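Category: Help Desk / Print and Color / Resolved

Banner order printing brown instead of red

Opened by Honeylyn Gatchalian, Skelleo front office

We have 50 table banners due for the Grarnton store in February and the red is coming out wrong. On screen it is a deep red. On the proof it is closer to brick, with a brown cast in the solid areas. Black text and the gray logo look fine. Same file printed correctly last fall on the old computer.

Printer is the Prallex wide format in the back room. Connected by network cable. No error lights. Page counter reads 1,399.

What I tried before opening this:
- Restarted the printer and the computer
- Ran a nozzle check, no gaps
- Swapped the magenta cartridge for a new one
- Printed from a PDF instead of the layout program

No change from any of it.

Reply from Jomar Cruzado, 9:40 a.m.

A clean nozzle check and good grays usually rule out the ink. I would look at color settings first. Please send me:
1. The paper type chosen in the print window
2. Whether color management is set to the printer or to the application
3. The color profile saved in the file

Please don't run any more head cleanings for now. They use a lot of ink.

Reply from Honeylyn, 10:15 a.m.

Paper type says Plain. We are using the Akpan matte roll. Color management is set to the application, and there is also a check mark next to "Printer color adjustment" on the second tab. File profile is a standard RGB one.

Reply from Jomar, 10:30 a.m.

Two problems there. The color is being converted twice, once by the application and again by the driver. And Plain puts down less ink than the matte roll needs – that will dull any strong color. The new computer installed the driver with defaults, so your old settings did not come across.

Clear the check mark on the second tab. Set paper to Matte Heavy. Save it as a preset so it stays. Then print one small test strip, not a full banner, and hold it next to something in the red you want, in daylight if you can.

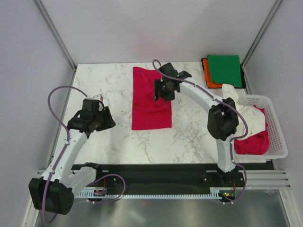
Red cloth laid out on the white tabletop.

Reply from Honeylyn, 1:20 p.m.

Test strip is much better. The brown cast is gone. It is still a little darker than I want in the solid areas, but the store manager has seen it and says it is fine. Preset is saved as "Banner matte."

One more question – the driver now shows a notice about roll length. It thinks there are 4 feet left and the roll is nearly new.

Reply from Jomar, 1:45 p.m.

That is a separate setting. The printer keeps its own count and it was not reset when the roll was changed. Go to Paper, then Roll, then Reset Length, and type in the length from the label on the box. It only affects the warning and will not change the color.

Closing this one. If the red shifts again after a driver update, check the second tab first and reopen the ticket with a photo of the settings.

Status: Resolved
Last updated: February, 1:52 p.m.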